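Pedberg Outdoor Rec – Student Projects

Search this site Search

Filed under: Paddling / Student Work / Spring Term

Learning to Roll a Kayak: Wall First or Paddle First?

Final project report, Coaching and Outdoor Leadership

What we did

We wanted to know if beginners learn to roll a kayak better when they spend their first pool sessions on the wall (hands on the gutter, hip snap only, no paddle) or when they get a paddle right away. The paddling club at Pedberg has always done wall first. The paddle shop in town, Anetti, runs its own clinic and does it the other way. Both sides are pretty sure they're right. Could not find anyone who had written down any results, so we did.

20 beginners, none of them had rolled before, split into two groups of ten. Names out of a hat. Eight evening sessions at the Rosales pool over the spring term, finishing in May. Two groups, same pool, same boats, same two coaches, coaches swapped groups halfway through each evening so nobody could say one group had the better teacher.

Total pool time was 706 minutes. Should have been more but we had late starts and one evening the swim team ran over.

Background, short version

For anyone reading who doesn't paddle. When a kayak tips you are upside down with your legs in the boat. You can pull the spray skirt and swim out, or you can roll back up. A roll has two parts really: the paddle gives you something to push on for a second, and the hips turn the boat. Most people try to do it by pushing hard on the paddle and lifting their head. Head comes up first, boat doesn't follow, back under you go.

The argument for wall first is that you learn the hips before you have a paddle to get wrong. The argument for paddle first is that the wall is boring, people stop coming, and hanging off a gutter isn't much like a river anyway.

Everyone did the wet exit first. Both groups, first evening, no exceptions. That took longer than planned. A few people were fine on land and then really did not like being upside down, and we weren't going to rush them. If you are planning something like this, leave the whole first evening for wet exits and don't count on getting any roll practice in.

Equipment

Boats were the club's pool boats, short and round, all the same model so far as we could tell (the stickers are gone). Two of them have seats that slide. We put foam in the sides for smaller paddlers, which made a huge diference – somebody who can't grip the boat with their knees can't turn it with their hips, no matter what you teach them. We should have checked fit on land before the first session. We did it in the water and lost time.

Paddles: mixed lengths, from the club rack. Not ideal. Some had twisted blades and some were flat. We gave everyone a flat one where we could. One of the flat ones went missing after session five and turned up in the wrong bag.

Nose clips for all. Buy more than you think.

Helmets weren't required at the pool but we used them in the shallow end.

How we scored it

Scoring happened in the last two sessions only. Each person got to try as many rolls as they felt up to, with a break between. A try counted if the person set up by themselves, went all the way over and started the sweep. It was a success if they ended up upright with no help from anyone and no hand on the wall or the bottom. Upright but wobbling counts. Upright on the second sweep without coming out of the boat also counts, we argued about this one for a long time and in the end kept it in because on a river you would be glad of it.

We did not count tries where the coach grabbed the bow early. That happened a few times. Coach instinct.

One of us stood on the deck with a clipboard and one was in the water. If the two disagreed it went down as a miss.
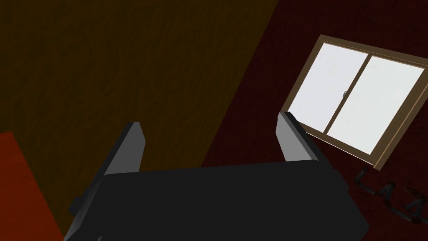
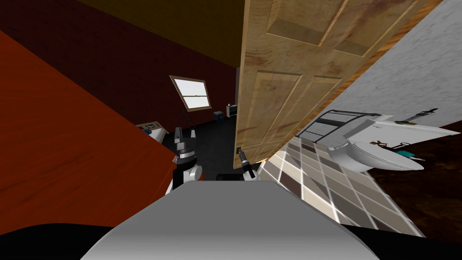 Two renders. Second one: open wooden door, small window in the wall behind.

Results

108 scored tries. 44 successes. So a bit over four in ten overall, better than we guessed at the start of term.

By group: wall first came up in just under half of their tries. Paddle first in a bit over a third. Wall first also made more tries in total, because fewer of them got tired or dizzy, or that's how it looked from the deck.

Before anyone gets excited, these are small groups. Two people in the wall first group were really good, like good by session four, and if you take them out the gap mostly closes. We had one similar person in the paddle first group. With ten people in a group, one swimmer or one dancer changes everything. We are not claiming we proved anything.

Things we saw that aren't in the numbers:

Wall first people kept their heads down better. Pretty clear from the deck. The paddle group lifted their heads early nearly every time in the first few sessions and some never lost it.

Paddle first people set up faster. They knew where their hands went. Wall first people had a paddle for a much shorter time and some of them came up to the scored sessions still asking which way the blade should face.

Attendance. This one goes against what the shop people say – the wall group didn't drop out. Both groups missed a few evenings here and there, mostly midterms. But the wall group did complain more, session two especially. We added a tug of war and a hand-paddle relay to break it up and the complaining mostly stopped.

The mask thing. Session six we let anyone who wanted to wear a dive mask do so. Being able to see helped some of them a lot. It also meant that they panicked less while waiting upside down. We let both groups do it, but didn't track who wore one when, which was a mistake, because now we can't say how much of the late improvement is masks.

The lake day

Not part of the scoring. We went out to Killard once at the end with whoever wanted to come. Flat water, cold, a bit of wind on the far side. The plan was to see if pool rolls carry over to open water.

Mostly they don't, right away. People who'd been rolling well in the pool missed their first one on the lake. The water is dark, you have a life jacket on that floats you funny, and the cold makes you want to hurry. Rushing is what kills it. After a couple of misses most of the good pool rollers got one. We didn't write the tries down properly, hands were too cold, so there's no number here.

The life jacket was the big surprise for us. Nobody in either group had rolled in one before. Next time put them on in the pool from session five or so.

What went wrong

Lane space. We had half the pool on paper and less in practice. Boats kept bumping. In two sessions we had to send people out of the water to wait, and they got cold, and cold people don't learn much.

Coaches. Swapping them was a good idea for fairness but the beginners didn't love it. Each coach has their own words. One says "knee up," the other says "kiss your shoulder," and both mean about the same thing. We should have agreed on cue words before session one. We did write a list in session four but by then everyone had their favorite.

Our own form. The first version of the score sheet had no space for which side the person rolled on. Added later by hand. Most people only rolled on one side so maybe it doesn't matter, but it would be nice to know.

Groups talking to each other. They share a locker room. By session three the paddle group knew all about the wall drills and at least a couple of them were practicing on the gutter before we started. Can't really stop that.

What we would tell the club

Keep the wall, but make it shorter. One full session plus ten minutes at the start of the next couple. Then paddles.

Fit the boats on land.

Pick cue words and stick to them.

Life jackets on earlier, masks off by the end.

Ask the pool for later slots, the late ones were always quieter and we never had to share.

If somebody wants to take this on next year, the thing to do is bigger groups, or same size groups run for two terms and put together. And score from the middle sessions too, not only the end. We have no idea who learned fastest, only who could do it at the finish. The blank score sheet (fixed version) is in the club folder with the session plans. Session three plan is missing, we will add it when we find it.

Money

Pool was covered by the club's normal booking. Foam, nose clips and tape came out of our own pockets. Gas to Killard was split between the cars. Anetti lent us two paddles for the last sessions and they have gone back.

Thanks to everybody who got water up their nose for this.

Sign up for the Outdoor Rec newsletter! Trips, gear sales and pool times once a month. Enter your email

This site uses cookies to remember your settings. Accept Decline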